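Publications > Teaching and Learning > Conference papers > Full text

Filed under: Undergraduate robotics, Project-based courses

Abstract Sections References Cite Download

3. The kitchen bench

3.1 Setting and tasks

The capstone unit at Cordeiro College runs for 12 weeks and ends, by long tradition, with something being demonstrated to parents. The 2018 cohort had chosen a maze. The following year's cohort, 28 students in teams of four, voted for a kitchen, on the theory that everybody already knows how a drawer works. This section describes the bench they programmed against, which we call Boveo after the name the students gave it in March and would not give up.

Teams were issued a two-armed workstation and a short list of household jobs: open the drawer, put plates in the rack, leave the mugs alone. The third was added after the first practical. Figure 3 gives three views of the bench.

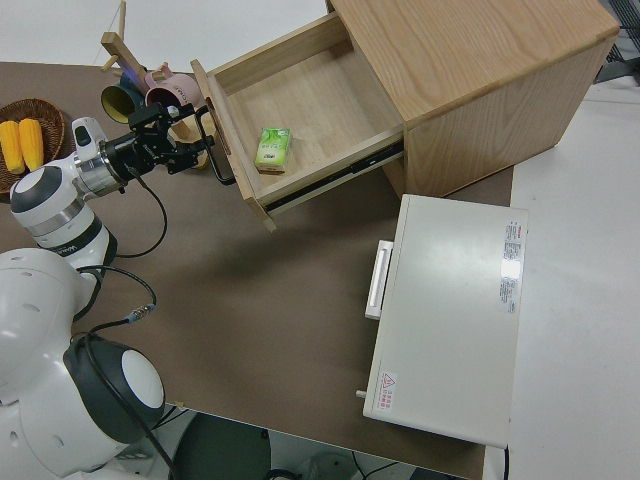
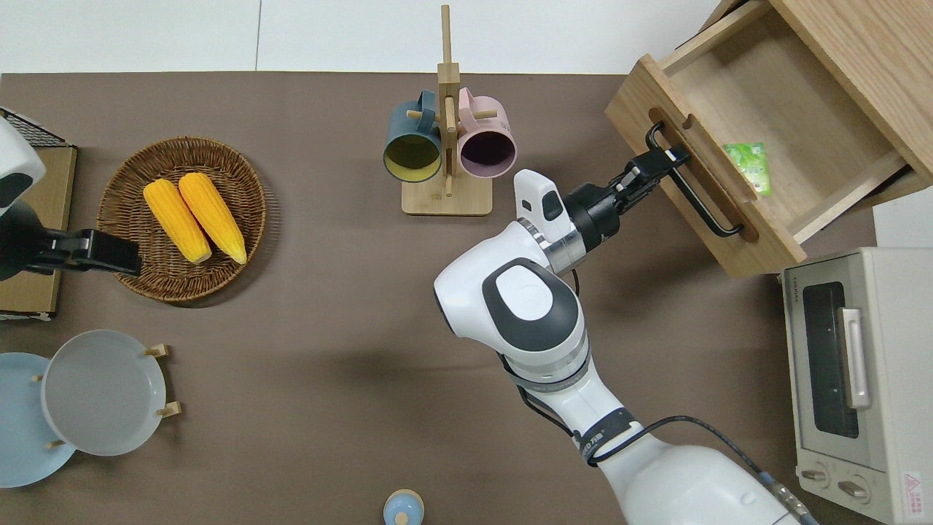
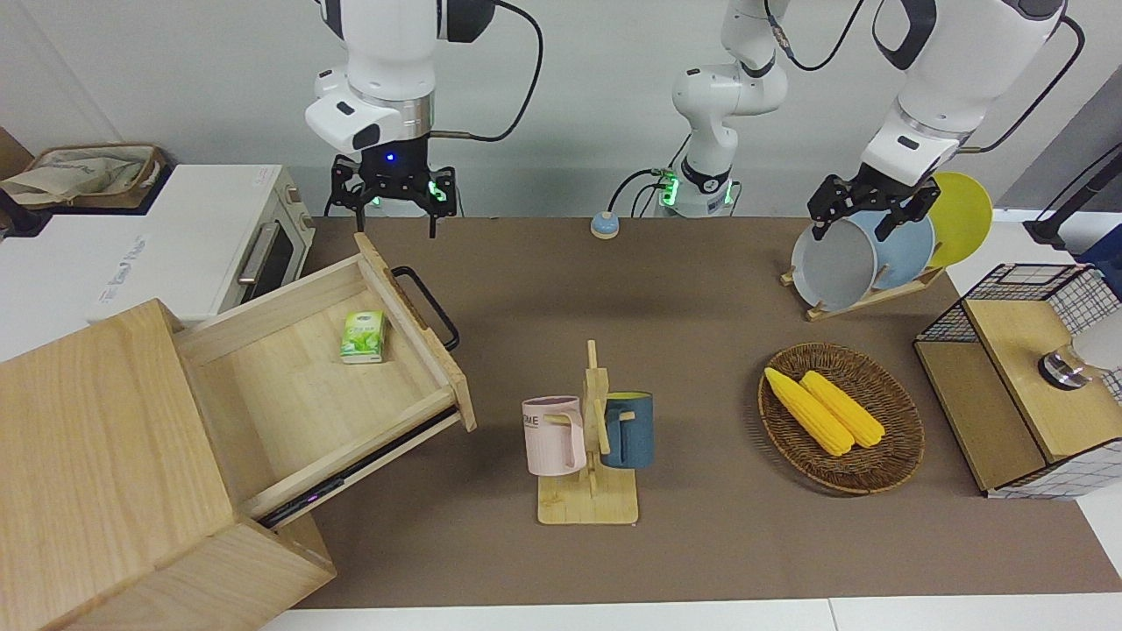
Figure 3. The Boveo bench with the drawer open. First and second views: a gripper at the drawer handle. Third view: the left arm's gripper on the gray plate in the dish rack. The mug tree and the basket of corn stay on the bench for every task.

3.2 Why a drawer

A drawer is an unglamorous object and we recommend it warmly. It has one degree of freedom, and a student can draw its motion on a whiteboard with a single arrow. The arrow is correct. What it leaves out is that the arm has to follow the same line while holding a bar handle, and that an error of a few degrees in the student's idea of "straight out" becomes, at full extension, a cabinet that comes along for the ride.

Five of the seven teams met this behaviour in their first session. Two of them reported it as a successful opening, on the grounds that the drawer had moved relative to the room. We revised the marking guide that evening so that displacement is measured relative to the cabinet.

The small green packet in the drawer serves as a check on acceleration. If it ends up against a drawer wall, the pull was too brisk and the team loses a mark. Students regarded this as petty until the plates were introduced, at which point they began to refer to the packet with some respect.

3.3 Why plates

The plate task is harder to specify than it is to perform. "In the rack" proved open to interpretation, and one team argued in writing, over two pages, that a plate balanced across the tops of the pegs satisfied the brief. We now require the plate to be standing on edge between pegs with the gripper released and the arm withdrawn. The two pages are kept on file as an example of good technical prose.

Grasping from above by the rim suits a two-finger gripper, but it puts the fingers in the same narrow gaps the plate is meant to occupy. Teams who planned the release before the grasp did noticeably better than teams who treated letting go as something that would take care of itself. The most common fault in the logs was a plate placed perfectly and then lifted out again by a departing finger.

3.4 Scoring and results

Each attempt was scored pass or fail by a student from another team, with an instructor available for appeals. Appeals were frequent in the first fortnight and then stopped, which we attribute partly to the clearer rubric and partly to the appeal form being four pages long. The total mark for the unit was out of 600, a figure inherited from an earlier version of the course that no current member of staff is able to defend.

Across all teams, 86 assessed attempts were logged. Drawer attempts improved steadily from week to week. Plate attempts improved, got worse, and improved again — the dip coincides with the week in which every team decided to rewrite its motion code in the style of the team that was winning. The team that was winning also rewrote its code that week, for reasons it could not later reconstruct.

We did not score the mugs or the corn. They were there as clutter, to discourage motions that sweep across the middle of the table, and for the most part they did discourage them. Marks were deducted for contact, at a flat rate, whatever the object.

3.5 Limitations

All teams shared one bench, so a team working late in the week inherited whatever the previous one had done to the layout. We taped the cabinet's outline on a paper template from week five, which helped, and should have done it from week one. The cabinet, bought from Grurketti, was the only one of its kind we had, and we can't say whether the drawer results would carry over to a stiffer slide or a different handle. A second cabinet has been requested in the budget for next year.

Section last revised August 2019.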